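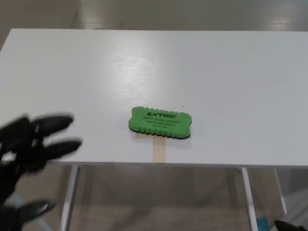 ## 4. Setting up the Tarholm starting gate on race day

By now you've unpacked the gate, charged the battery as described in Section 3, and (we hope!) had a little play with it in the yard. This section takes you from the van to the first race. It's written for cycle speedway and grass track clubs who put their gate up and take it down again each time they meet. If yours stays on posts set in concrete, you can skip straight to 4.3, though you might like to read the bit about the elastic anyway.

Give yourself a good hour the first time. Dirceu Coutinho, who wrote most of the original version of this guide, used to tell new clubs to set the gate up on a quiet Thursday evening before they ever took it to a meeting, and we still think that's the best advice in the book.

**You will need:**

- the gate bag (uprights, crossbar, tape arms, base plates)
- the control box and its key
- the start marshal's hand button, with the long cable on its reel
- ground pins and a rubber mallet
- a tape measure
- a spirit level, if you have one; a small one is fine
- spare elastic from the pouch in the lid

> **Caution:** Keep riders, bikes and small children off the start area until you reach the end of 4.3. The tape arms are light, but they come up fast and they will sting.

### 4.1 Placing the uprights

1. Find your start line and walk it. You're looking for the flattest ground just outside the inner and outer track edges. A slight slope toward the infield is quite normal and the feet will cope with it.

2. Lay the base plates down with the yellow arrow pointing in the direction of racing. We've had plenty of calls over the years from people whose tapes flew up toward the riders, and it's nearly always a plate facing the wrong way. It's an easy thing to do when you're chatting.

3. Stand the inside upright in its plate and turn the collar until you feel it click. Don't pin it yet.

4. Walk the crossbar over to the outside upright and fit it the same way. This is a job for 2 people. One person can do it on a still day, but the bar catches the wind like a sail and you'll wish you had company.

5. Check both uprights with the level. Adjust the screw feet a little at a time, going back and forth between the sides, until you're happy.

6. Drive the ground pins through the outer holes of each plate, leaning slightly away from the track. Pin heads should finish flush with the plate.

> **Note:** On shale or very loose surfaces, use the long pins from the Mets ground kit (sold separately). The standard pins will seem to hold on shale and then start working loose around the time everybody has stopped looking at them.

> **Note:** If your venue doesn't allow pins, such as an indoor hall or a school playground, use ballast bags on both plates. Fill them at the venue. Carrying full bags in from the parking lot is no way to start a day.

### 4.2 Fitting the tapes and elastic

The tapes are what the riders see, and the elastic is what makes the whole thing go, so please don't rush this part.

1. Make sure the control box is switched off and the key is in your pocket. In your pocket, please, and not in the lock.

2. Clip the tapes to the arms, lowest one first. The clips are the same at both ends, so it doesn't matter which way around they go.

3. Pull the arms down by hand until they latch. You should hear both latches close. If one side closes and the other doesn't, let both up gently and try again, pressing nearer the pivot.

4. Look along the tapes from the side. A little sag in the middle is fine. If they hang low enough to touch a front wheel, shorten them with the sliders.

5. Measure from the ground to the bottom tape at the center of the track. For junior races, set this to 700 millimeters. For senior races, follow whatever your own league asks for, and mark the uprights with a dab of paint so you can find the height again next time.

6. Hook the elastic over the lower peg on each side. Use matching pegs! Uneven elastic makes one side lift before the other, and the riders on the slow side will be the first to let you know.

> **Caution:** Change the elastic in pairs, and change it after 200 releases even if it still looks good. Write the count inside the lid of the control box, where there's a white panel for it. Pencil works better than pen.

Some clubs like to go up a peg in cold weather. We don't mind this, but start on the lower peg every time and only move if the lift seems lazy. Syafiqah Chin on our workshop bench has opened up a good many gates with cracked arms, and most of them had been run on the top peg all season long.

### 4.3 Connecting the control box

1. Place the control box on the infield, on the dry side of the inside upright, where the start marshal won't trip on it.

2. Connect the short cables to the latches. They are keyed, so a plug that won't go in wants turning, and a plug that goes in only with force is probably in the wrong socket.

3. Unroll the hand button cable completely, even if the marshal will be standing quite close. Lay the spare in loose loops on the grass.

4. Insert the key and turn it to **TEST**. The lamp on the box should show a steady green after a short pause. If it shows amber, see the table below.

5. Call out "gate live" in a nice loud voice, look both ways, and press the hand button.

6. Watch the arms, not the tapes. They should rise together and stay up.

7. Pull the arms down and repeat until you've had several clean lifts in a row. Then turn the key to **RACE**.

| What you see | What it usually means | What to do |
|---|---|---|
| Steady green | Ready | Carry on |
| Slow amber flash | Battery below 70 percent | Fine for a short session; swap before a full meeting |
| Fast amber flash | A latch is open | Press both arms down again |
| Red | Cable fault | Switch off, unplug, check for grit, reconnect |
| No lamp at all | Key not fully turned, or flat battery | Try the key first |

> **Note:** In **RACE** the gate locks itself out for a few seconds after each release. This is meant to happen. Marshals who are used to older gates sometimes press the button again and think the box has died, so do mention it to them beforehand.

### 4.4 Random delay

The box can release the tapes as soon as the button is pressed, or after a short delay that changes from race to race. The delay switch is under the rubber flap beside the key. Many leagues have a view about this, so ask before your first home fixture.

If you use the delay, explain it to the riders at the briefing. The marshal should press the button when all riders are still and under orders, and then keep the same posture until the tapes go. Riders are very good at reading shoulders. Qistina Wijaya, who marshals for the Hokon club and kindly tested this version for us, holds the button behind her back and swears by it.

### 4.5 If the gate misfires during a meeting

1. Show the red flag and bring the riders back.
2. Turn the key to **OFF** and take it out.
3. Lift any arm that is still latched, using the finger release behind the pivot.
4. Check the elastic, then the latches, then the cables, in that order.
5. Turn the key to **TEST** and make a clean release before going back to **RACE**.

If the fault returns, please put the gate away and use the green light or a hand-held elastic start for the rest of the meeting. Your referee can tell you which is allowed. A stubborn gate makes everybody cross, and there's really no shame in finishing the old-fashioned way.

### 4.6 Packing down

Take the key out before anything else. Unhook the elastic from both sides, let the arms rise, and only then remove the tapes. Wipe the latches with a dry cloth. We'd ask you not to oil them, however tempting it is, as dust sticks to the oil and makes a paste.

Wet tapes can travel home in the bag, but do hang them up that night. The Faritz dust covers go over the sockets, with the tab facing down.

Spare elastic, pins and latches are listed in Section 7. For anything this section hasn't covered, ask the service desk for Jaanus Vasiliauskas or Chiến Trình, and have the serial number from the underside of the control box with you when you call.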